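Workstation Hardware, Unit 6: Processor and Memory Installation
Zuvthorpe Institute, Room 246 – handout for the bench session

Read before the session. Students who have not finished the safety sheet from Unit 2 will be asked to do so before they open a case.

Scope

This unit covers fitting a processor to a bare socket, fitting memory to match it, and checking the work before the cooler goes on. Cooler mounting and thermal compound are left to Unit 7. Drive bays and cabling were dealt with in Unit 4 and are not repeated.

The bench machines are retired office workstations supplied through Uleo. They were built for long service and are heavier than a home desktop. Panels are stiff. Use both hands to lift a side cover and set it flat under the bench, not leaning against a stool.

6.1 Before touching the board

Shut the machine down, switch off at the wall and unplug the power cord. Hold the power button in for a few seconds to drain what charge is left in the supply. Clip the wrist strap to bare metal on the chassis – paint is an insulator, and a strap clipped to a painted surface does nothing useful.

Lay the case on its side with the opening facing up. The board should be level while the processor is being handled. A processor dropped into a tilted socket can slide across the contacts, and contact damage in most cases means a new board.

6.2 Getting your bearings

Board layouts differ, but a few landmarks are common to nearly all of them. Find the socket first, then work outward. The memory slots are long, narrow and close to the socket, and the distance is kept short on purpose so that signal timing can be held. Some workstation boards place all the slots on one side. Others split them into two banks with the socket in between, and on these the order in which slots are filled matters a good deal.

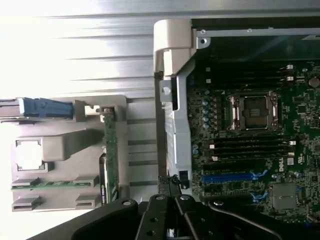 Where there are two banks, each is normally wired to its own memory channels. Filling one bank and leaving the other empty will often still let the machine start, but at reduced bandwidth. Follow the population table in the service manual for the model in front of you. Slot colour is a helpful hint on some boards and no help at all on boards where every slot is the same colour.

Expansion slots sit further away. They are keyed, and the longer ones have a retention latch at one end which must be released before a card is pulled. The chipset is usually found in the same region, under a flat cover or a small heatsink. Do not use it as a finger rest.

6.3 Fitting the processor

Press the lever down slightly, move it outward to clear its catch, and raise it fully. On sockets with two levers the release order is marked on the frame or given in the manual. Lift the load frame without touching the contacts.

Hold the processor by its edges. Match the corner triangle and the side notches to the socket, lower it straight down and let go. It needs no force. If it rocks, lift it out and check the orientation.

Close the frame and bring the levers down in the reverse order. Firm resistance is normal at this stage.

6.4 Fitting the memory

Open the latch tabs. Line up the notch in the module with the key in the slot and press on both ends until the latches close. A module with one latch up and one latch down is not seated, and this accounts for most of the no-start faults seen in the Bajwa lab.

Do not mix registered and unbuffered modules. The parts drawer holds both – read the label on every module.

6.5 Record

Enter the following in the Kestosano log:
Machine tag number
Processor model and stepping
Slots filled, by printed slot number
Any marks or bent contacts found before work began

Marking

The practical is marked out of 100. Of this, 38 marks are for handling and static control, and the remainder are for correct assembly and the log entry. Unsigned logs are returned unmarked.

Reading for Unit 7: the sections on cooler pressure and fan headers in the service manual.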